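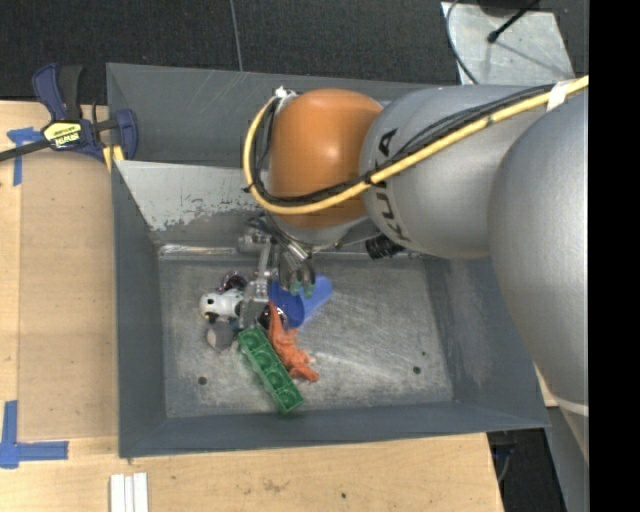

Département Carrières sociales – Parcours Petite enfance

Module 4 : Le rangement et l'entretien du matériel de jeu
Support de cours, version du 23 septembre 2019
Enseignante : Encarnación Robles

1. Objet de la séance

Le module porte sur le petit matériel de jeu : figurines, animaux, gobelets, objets d'imitation. Il traite du contenant, du tri, du nettoyage et de la remise à disposition. Les jeux de construction et les puzzles sont vus au module suivant, les livres en avril avec Arsalan Tanoli.

On appelle ici « vrac » tout ensemble de jouets de familles différentes réunis dans un même contenant. Un gobelet bleu couché à côté d'un jouet blanc marqué de noir, au fond d'un bac en métal gris, constitue déjà un vrac, même si les objets sont peu nombreux. Le terme ne désigne donc pas une quantité.

2. Le contenant

Trois questions se posent au moment du choix : la matière, la hauteur des bords, la place au sol ou sur table.

Métal. Se lave facilement, ne retient pas les odeurs, supporte bien les désinfections répétées. Bruyant quand on y jette les objets. Vérifier l'état des bords et des angles avant toute mise à portée des enfants.

Plastique rigide. Léger, empilable. Se raye, et les rayures retiennent la saleté. À remplacer quand le fond devient rugueux au toucher.

Tissu. Silencieux, pratique pour les peluches. Passe en machine à 40 degrés si l'étiquette le permet. Peu adapté aux objets qui viennent d'être lavés.

Un bac rectangulaire se range mieux en étagère qu'un bac rond. Posé sur une table, il convient au tri fait par l'adulte. Pour le jeu libre, on le descend au sol, sur un tapis ou une moquette. Un bac à bords hauts oblige l'enfant à se pencher et à plonger le bras : on le réserve au stockage.

Dans la structure étudiée en travaux dirigés (multi-accueil Hayat), l'inventaire du coin jeu compte 42 objets répartis dans 4 bacs. Le document d'inventaire est joint en annexe, il sert pour l'exercice de la partie 6.

3. Le tri

Le tri se fait avant le lavage, bac vidé. Ordre retenu pour ce cours :
- mettre de côté ce qui est cassé, fendu ou incomplet ;
- séparer ce qui va dans l'eau de ce qui n'y va pas (textile, bois non verni, objets à pile) ;
- regrouper par famille : animaux, vaisselle, véhicules, personnages ;
- noter les objets sans famille évidente.

Ce dernier groupe pose toujours problème. Une petite pièce sombre et brillante, une forme arrondie grise : on ne sait pas toujours d'où elles viennent. On les garde dans une boîte à part pendant 2 semaines, hors de portée des enfants, puis l'équipe décide en réunion. Ne pas les remettre dans le bac « en attendant ».

Pour les gobelets, regarder l'intérieur. Un gobelet couché peut contenir un autre objet, et un gobelet debout se remplit vite de miettes. Les gobelets de jeu ne servent jamais au goûter. Si le modèle ressemble à la vaisselle de la cuisine, on le marque sous la base.

4. Le nettoyage

Jouets lavables : eau chaude savonneuse, brosse souple pour les reliefs, rinçage, séchage à l'air sur un linge propre. Ne jamais remettre au bac un objet humide.

Animaux et figurines peints : éponge non abrasive. Les taches ou motifs du pelage partent en premier quand on frotte trop fort. Surveiller les jouets à sifflet, où l'eau stagne.

Fond du bac : à laver à chaque rotation, angles compris.

Fréquence : quotidienne pour ce qui est porté à la bouche, hebdomadaire pour le reste. En période d'épidémie, suivre le protocole affiché dans la structure.

5. La remise à disposition

On ne remet pas tout en jeu le même jour. Le bac proposé contient peu d'objets, visibles d'un seul coup d'œil. Un enfant qui doit fouiller renverse le bac, puis joue avec ce qui est sur le dessus.

Étiquetage : une photo de la famille d'objets collée sur la face avant, à hauteur d'enfant. Le mot écrit s'adresse aux adultes, en lettres capitales. Les deux étiquettes sont plastifiées.

6. Travail à rendre

À partir de l'annexe, proposer une nouvelle répartition des bacs de la structure Hayat. Indiquer pour chacun la matière du contenant, sa place et la fréquence de lavage. Deux pages maximum, tableau accepté. Les groupes qui ont fait leur stage dans une autre structure peuvent travailler sur leur propre inventaire, à condition de le joindre à la copie.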